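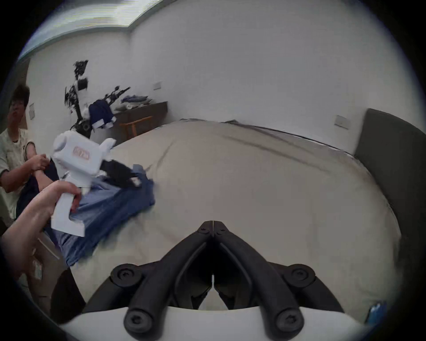 Questions people ask me about renting the rooms at Kaewsai

Last updated 20/07/2025

I rent out the rooms over my old shop, and I get the same emails over and over, so I finally put my answers in one place. If yours isn't on the page, write to me anyway. I answer in the evening once dinner is cleared away, so give me until then.

How many rooms do you have?

Six. Four look out on the street and two look out on the garden. The garden ones are smaller and they go first, mostly to people who have stayed before. If you want one for March, please ask early. March is when the whole town fills up for the boat races and I end up saying no to people I'd love to have.

Is breakfast included?

Yes, and it's a proper one! Rice soup, eggs however you like them, fruit, toast if you must. My cousin Tassanee Wattanapong does the cooking and she starts early, so there's coffee from six. If you have a bus to catch before that, tell me the night before and she'll wrap something up for you. We can do vegetarian without any trouble. Vegan is fine too, but the soup stock has to be made separately so I need a day's warning.

Are the beds hard or soft?

I get this one more than any other question. They're on the firm side. I bought new mattresses two years ago after a guest from Leeds told me, very politely, that hers had a valley in it. I lay down on it myself and she was right. If you like something softer, I have a few toppers in the hall closet and I'm happy to put one on before you arrive — just say so when you book. I can also do a wedge pillow, but I only have the one.

Can I get a twin room?

Two of the street rooms can be made up as twins. The others have one big bed each, and I can't split them. I've been asked to squeeze a cot in and I will for a small child, but an adult would be miserable on it.

How often do you change the sheets?

Every third day, or sooner if you ask. Towels whenever you leave them on the bathroom floor. We wash everything in the building and dry it on the roof when the weather lets us. In the rainy months it all goes through the dryer and doesn't smell half as nice, sorry.

What do you wash them with? My skin reacts to everything.

Plain unscented powder and no softener at all. I stopped using softener when my nephew got a rash from it. If you'd like to bring your own sheets that's fine with me, and I won't be offended. The big beds are wider than what a lot of visitors have at home, so a fitted sheet from your house may not reach the corners. Bring a flat one.

Is there air conditioning?

In every room, plus a ceiling fan. The unit in room 6 takes a while to get going. Turn it on, go have a shower, and it'll be pleasant by the time you're dressed. Please switch it off when you go out for the day. The electric bill here would make you cry.

Is it noisy?

The street rooms get motorbikes until late and the bread man at dawn (he has a horn, and he uses it). The garden rooms get frogs. I keep earplugs in a bowl on the front desk and you can take a pair. I've stopped hearing any of it myself, so don't go by what I say in person.

Where do I park?

Behind the building, through the green gate. It's tight, and vans won't fit. If you're driving something large, Amnuay Sukprasert has a lot by the canal and charges my guests less than he charges everyone else. Give him my name.

How do I get to you from the bus station?

It's a 15 minute walk, mostly flat. Come out the main doors, turn left, and keep the canal on your right until you reach the pharmacy. We're at number 157, with the blue shutters. Map apps like to send people to the back gate for some reason, and the bell there hasn't worked in ages. A taxi is cheap if you've got bags.

Can I check in late?

Any time up to midnight. After that I'm asleep, so you'd need to arrange it with Panya Klinhom, who looks after the door at night. He'll want your phone number ahead of time. Leaving late is harder. We turn the rooms around between eleven and two, and if someone else is coming in I really do need you out by eleven. You can leave your bags behind the desk and sit in the garden as long as you like.

Do you take cards?

Cash or bank transfer. I had a card machine for a year and spent more time on the phone with the machine people than I did with guests. There's an ATM next to the pharmacy.

What happens if I have to cancel?

Tell me a week ahead and I'll give you everything back. Less than that and I keep the first night, unless you're sick, in which case get better and we'll work something out. For March it's two weeks.

Can I bring my dog?

I'm sorry, no. We have two elderly cats and they've made their feelings plain.

Do you do long stays?

Sometimes, in the quiet months. Shuzhen Fan came for a week and ended up staying the whole rainy season in one of the garden rooms. I take a good bit off the price after the second week, and you can use the kitchen once Tassanee has finished in it. Wipe down the stove when you're done and she'll let you back in.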